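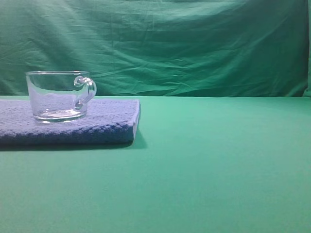
A glass mug on its folded cloth at the Pranstead test bench.

The fault that stopped work at the Pranstead handling laboratory in December was first recorded as a broken mug. The entry ran to a single line, and the bench was back in use within the hour. Only when the logs were read in full did staff find that the arm had reported a successful grasp before its fingers had touched anything.

Pranstead tests household handling systems for outside clients. The arm concerned was running Setau, a grasp planning program supplied by Cirulari, and the task was a plain one: approach a glass mug resting on a towel, take hold of it and lift. In a series of 1,768 attempts, the program declared a grasp too early on 19 occasions. In 17 of these the arm closed on air and returned to its starting position. In the other two it struck the mug, and the second blow sent it to the floor.

"The damage was slight, but the report was false, and that is the more serious matter," says Akinyi Lyimo, who led the review. "A system which believes it is holding glass will move as though it is holding glass."

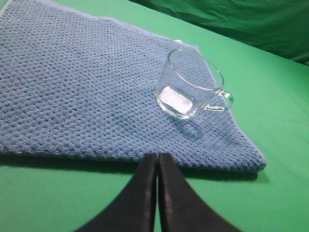

The view from the wrist, with the fingertips at the front edge of the towel.

The review traced the error to the way Setau judged depth. Clear glass shows whatever lies behind it, and the pattern of a textured cloth seen through the wall of a mug can be read as the surface of the cloth itself. Where the program lost the mug in this way, it fell back on an earlier estimate of position and did not flag that it had done so. Force readings from the fingers would have exposed the mistake, but a setting meant for soft objects had told the program to ignore light contact.

That setting had been carried over from a previous job, known as Fleury, which dealt with folded linen. It was not listed among the items to be checked when a bench changed task. Staff were also able to enter the area while the arm was paused between attempts, and the laboratory accepts that this should not have been allowed. 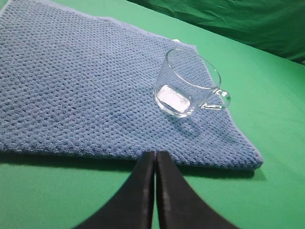
Black gripper fingers near the cloth, below the handled glass cup.

Cirulari has since issued a correction that requires contact at both fingers before a grasp is declared. Pranstead ran 707 further attempts with the new version and recorded no false report. Entry to the bench now cuts power to the arm, and every change of task calls for a signed record of all force settings.

The full findings were sent to clients on Mar 23, 2024. Work on glassware has resumed at reduced speed, and the limit will stay in place until a second review of the depth estimates has been completed.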